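Grollico 实木桌面油 哑光型

首页 > 木器护理 > 桌面与台面 > 桌面油

货号：386
净含量：200 毫升
适用：餐桌、岛台、厨房台面、书桌等室内实木表面
光泽：哑光
颜色：透明、浅棕、红棕
状态：有货

产品说明

Grollico 桌面油是一款渗透型木油，用于没有漆膜的实木桌面和台面。油进入木材表层后固化，不会在表面结成一层厚壳，木纹和手感都保留下来。日后局部磨损或留下水印，只需在那一处轻磨后补油，不用整张桌子重做。

本品以亚麻籽油和桐油为基础，添加少量植物蜡。透明款会让木色略微变深，效果接近用湿布擦过木面后的颜色。浅棕和红棕款含少量颜料，适合想让新旧桌板颜色接近的用户。颜色深浅受木种和打磨粗细影响，请先在桌板背面试涂一小块，干透后再决定。

厨房里的桌面用得杂，备菜、沥水、放米、放面都在上面，选油时应先考虑耐水和容易修补，再考虑颜色。哑光表面反光少，细小划痕不太显眼，适合每天都要用的桌子。 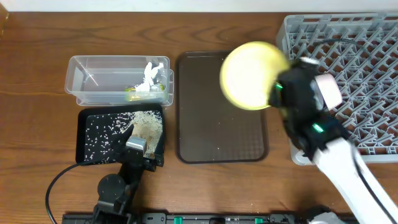
红棕色木纹桌面，上面放着透明收纳盒、托盘和沥水架

适用木材

橡木、榉木、胡桃木、樱桃木、白蜡木、枫木、松木均可使用。柚木等含油较多的木材，涂前要用无水酒精擦拭表面，等酒精挥发后马上涂油。竹板吸油较慢，用量要减少，擦除多余油分的时间也要提前。

已经上过清漆或聚氨酯漆的桌面不能直接使用，需先把漆膜全部磨掉。判断方法：在桌面上滴一滴水，过一会儿水珠仍然完整，木色也没有变深，多半是有漆膜的。贴皮桌面可以用，但木皮很薄，打磨时只用细砂纸手工轻磨。三聚氰胺板、防火板和石材台面不适用。

用量参考

一罐 200 毫升，按新磨的橡木计算，涂两遍可覆盖一张普通四人餐桌的正面。松木吸油多，用量会大一些。旧桌保养只涂一遍，用量少得多。桌板背面建议至少涂一遍，正反两面含水率差别太大时，较宽的板容易翘曲。

施工步骤

一、清空桌面，用拧干的布擦净，放到完全干燥。
二、顺木纹打磨，先用 120 目，再用 180 目。不要磨得过细，否则油不容易渗入。
三、吸尘，再用干布擦一遍。
四、摇匀或搅匀桌面油，有颜色的两款要搅到罐底没有沉淀。
五、用无绒布或短毛刷薄涂，先涂端头，再顺木纹涂正面。
六、等待 15 分钟，用干净棉布把没有吸进去的油全部擦掉。表面摸上去不应发黏。
七、次日用百洁布轻擦一遍，重复涂油和擦除。

室温低于 10 度时不建议施工，干燥会明显变慢。冬天做的话，涂完后保持室内通风和取暖，再多留两天。

干燥与使用

涂完最后一遍，隔夜可以轻放物品。完全固化需要 7 天，这期间不要沾水，不要铺桌布或塑料垫，也不要把塑料盒、橡胶脚垫一类不透气的东西长时间压在同一个位置，容易留下印子。
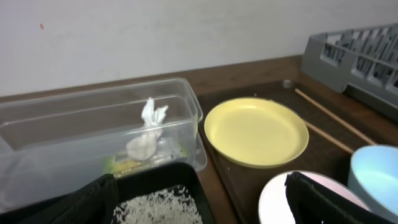 靠白墙的深棕色木台面，左侧是一只敞口的透明塑料收纳盒

靠墙的台面还要注意后沿。水容易积在墙和木板之间，这一段建议多涂一遍，接缝处另用中性密封胶处理。Grollico 不生产密封胶，可在本站 Stesbridge 系列中选购。

日常保养

平时用微湿的布擦，随后用干布擦干。不要用含氯清洁剂、去污粉或钢丝球。油渍和酱汁尽快擦掉，咖啡、红酒、醋留得久了会渗进木头。热锅请用隔热垫，盛热汤的碗也最好放在托盘或杯垫上。
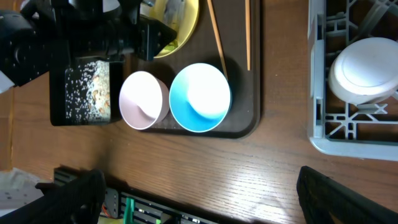 桌面开始发白、发干，或者滴水后很快变深，就该补油了。餐桌一般每半年到一年一次，水槽旁边的台面要勤一些。补油前用 240 目砂纸顺纹轻磨，擦净后薄涂一遍，其余做法与新涂时相同。白色水印如果只在表层，多数磨几下就能去掉；发黑的水印已经进到木纤维里，要先用草酸处理，再冲净、晾干、补油。

安全提示

浸过油的布和百洁布会自行发热，有自燃危险。用完后立即浸入水中，或摊开放在室外晾干，不要揉成团扔进垃圾桶。施工时保持通风，戴丁腈手套。未用完的油盖紧罐盖，放在阴凉处，远离儿童和火源。本品在完全固化后可用于与食物偶尔接触的桌面，不建议用于砧板。砧板和木勺请选用 Grollico 砧板油。

常见问题

涂完发黏怎么办？
多余的油没有擦净。在发黏处再薄涂一点新油，几分钟后连同旧油一起用力擦掉。如果已经发黏好几天，用百洁布加少量油打磨后擦干。

可以和别的木油混用吗？
不要在罐中混合。原来用过 Bunnag 硬蜡油的桌面，轻磨后可以改用本品，但表面残留的蜡要先磨掉，否则吸收不均匀。

气味会留多久？
涂后头几天有亚麻籽油的气味，通风后逐渐变淡。抽屉和柜体内部散味慢，不建议涂。

开罐后能放多久？
盖紧可放一年。表面结皮时，把皮整块取出，下面的油仍可使用，必要时用滤网过滤。

配送与退换

订单满 60 元免运费。液体类商品只走陆运，偏远地区时间稍长。未开封可退换，已开罐的不退。有颜色的两款可先购买小样。

相关产品

Grollico 砧板油
Grollico 木器清洁皂
Grilov 无绒擦布
Grilov 手工打磨块
Stesbridge 中性密封胶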